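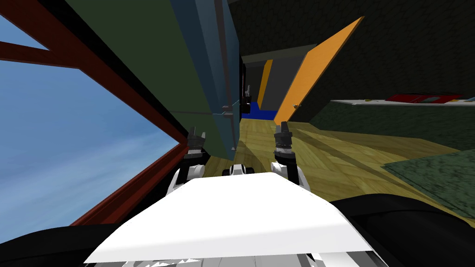
How a Tuning Fork Works

A tuning fork is a small metal tool that plays one note. Musicians use it to check whether an instrument is in tune. It has a short handle and two long prongs, which are also called tines.

When you tap a fork on something soft, like your knee, the prongs start to move back and forth very fast. This movement is called vibration. The prongs push on the air next to them, and the push travels through the air to your ear. Your ear and brain turn it into sound.

Fast and slow

The number of vibrations in one second is called the frequency. We measure it in hertz. A fork that vibrates 100 times each second has a frequency of 100 hertz and makes a low hum. A fork of 179 hertz sounds higher. Longer prongs bend more slowly, so a long fork plays a lower note than a short fork of the same thickness and metal.
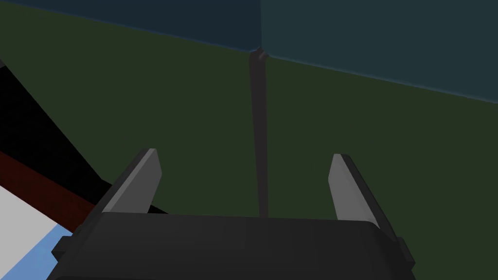
A tuning fork has two prongs for a good reason. They move toward each other, then away from each other, again and again. The two upright gray fingers in the picture have the same kind of layout, one on each side with a space in the middle, but the space there is very wide. On a tuning fork the prongs are closer together. The pushes from the two prongs balance out, and the handle hardly moves. You can hold it without stopping the sound.

Making it louder

A tuning fork is quiet by itself. Tap it, then rest the end of the handle on a wooden table. The tabletop begins to vibrate too. It is much bigger than the fork, so it moves more air, and the note gets louder — but it fades sooner.

Who uses them?

Do-yoon Hyun tunes pianos in Hondenstead. She taps her fork, listens, and plays the matching key. If the two notes are close but not the same, she hears a slow "wah-wah-wah." Those wobbles are called beats. She turns the tuning pin a tiny bit until the beats slow down and stop.

Words to know
Prong: one of the long arms of a tuning fork
Vibration: a quick back-and-forth movement
Frequency: how many vibrations happen in one second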